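Dastberg Two-Arm Bench: Open Day Demonstration and Equipment Notes

Reading time: 5 minutes

The Dastberg is a two-arm tabletop system for light handling work, sold and supported by Fladness. It is meant for colleges, small labs and workshops that want a pair of arms on an ordinary bench and don't have the floor space for a caged cell. This page covers what was run at our open day on 10/13/21, what comes with the bench, and what you will need to supply yourself.

We had intended to show only the block sorting routine at the open day. Celeste Ibarra, who looks after our demonstrations, asked for a second job with a soft tool in it, and brush painting was the one we settled on. A brush is a fair test of an arm. The tip gives, the load on it changes with the angle, and the result stays on the paper for everyone to look at afterwards.

The painting station

The painting was done on a calligraphy felt over a black-covered table. The felt is printed with red practice squares and it has had plenty of ink on it. The working brush has a light-coloured wooden handle, and the black-shafted ones stay on the rack at the back of the mat.
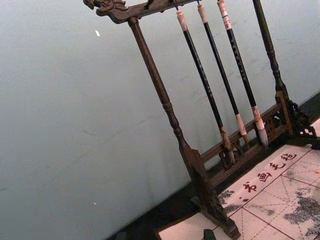 Both arms bolt to the bench and are set up from the same controller. Each can be given its own task, or the two can be taught a shared one. The painting task loads the brush from a dish and puts strokes down on a plain sheet, and it uses one arm for the brush. The other arm stays where the operator parks it until it is wanted. Changing which arm does the work is a menu setting and does not need any rewiring.

Tasks are taught by hand. The operator moves the arm through the job, the controller records the movement, and the recording can be trimmed and played back at a lower speed. For visitors who asked, we also showed the Jikitz editor, where a recorded task can be opened on a laptop and adjusted step by step. Most of our customers teach by hand and open the editor only to tidy up the start and finish.

Each arm has a small camera at the wrist, and there is an overhead camera for the bench as a whole. The wrist view is the one to use when you are lining up on something small. The overhead view is better for checking that nothing has been left in the way before a run. Recordings from all the cameras are stored with the arm movements, so a task can be reviewed later without having to set the bench up again.

What comes with the bench

Two arms, with grippers fitted
Controller and power supply
Wrist cameras and one overhead camera with its stand
Clamps and bolts for a tabletop
Jikitz editor, licensed for one site
Printed set-up guide

The controller stores up to 1000 recorded tasks. When it is full it will ask you to move some to an outside drive before it records another. Grippers are rated by us for 4000 hours of ordinary use, after which they should be sent in for inspection. Spare gripper pads are ordered under part number 2401 and can be changed at the bench with the small hex key in the kit.

What you supply

A sturdy table that doesn't rock. A plain wall or screen behind it is helpful, as the cameras have less to sort out. You will also want even lighting. Daylight from a side window is fine in the morning but can cause trouble in the afternoon when the shadows move, and a blind is a cheap fix.

Paint, paper, brushes and felt are not part of the package and we do not sell them. Any art supply shop will have something suitable. Choose a brush with a firm handle that the gripper can close on squarely. Very thin handles can be built up with tape.

Notes on painting and other wet work

The arms are not sealed. Keep water jars well away from the bases and never hang a wet cloth on the arm. Use a shallow dish and put only a little paint in it. If paint gets on a gripper, stop the task, switch the arm off at the controller and wipe the pads with a damp cloth. Do not use solvent on them.

Set the paper height before the first stroke and check it again if you change the felt. A thick felt will compress under a hand and spring back, and a task recorded on one felt may press too hard on another. We suggest a dry run with the brush held clear of the sheet. The pressure setting is under Tool, then Contact, and it is safest to begin low and work up. 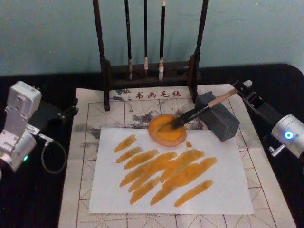

Can the bench be used by students who have not worked with robots before?

Students can use it after a short introduction, provided a trained person is in the room. Hand teaching needs no programming, and the speed limit can be locked by the supervisor so that it cannot be raised from the front panel. We recommend one student teaching at a time, with the others standing back from the reach of the arms.

Training and delivery

Delivery includes a half-day of training for up to 18 people at your site. Hywel Lougher does the training for colleges and can be booked through the Fladness office. Further sessions are charged separately. Customers moving over from the older Peixoto bench can keep their clamps and overhead stand, but the old controller won't run the new arms, and recorded tasks have to be taught again.

The next demonstration will be held in November. It will repeat the painting and add the block sorting for those who missed it. Visitors are welcome to bring a small item of their own to try in the gripper, as long as it is dry and not fragile. Please wear closed shoes and let the office know beforehand if you are bringing a class.

Comments

marg_t
Came along to the open day and liked the painting more than I thought I would. Is the editor available for Mac or is it Windows only?

Fladness office
Windows only for now. Several customers run it on a spare laptop kept beside the bench.

Old Colin
We've got the Peixoto with the long overhead stand, the one with the grey base. Does that still fit or is it only the short one?

Fladness office
Both fit. The long stand needs the wider clamp, so hang on to that when you pack up the old bench.

d.whitcombe
Please put the parking instructions on this page for November. I went round the block twice looking for the colour-coded bays.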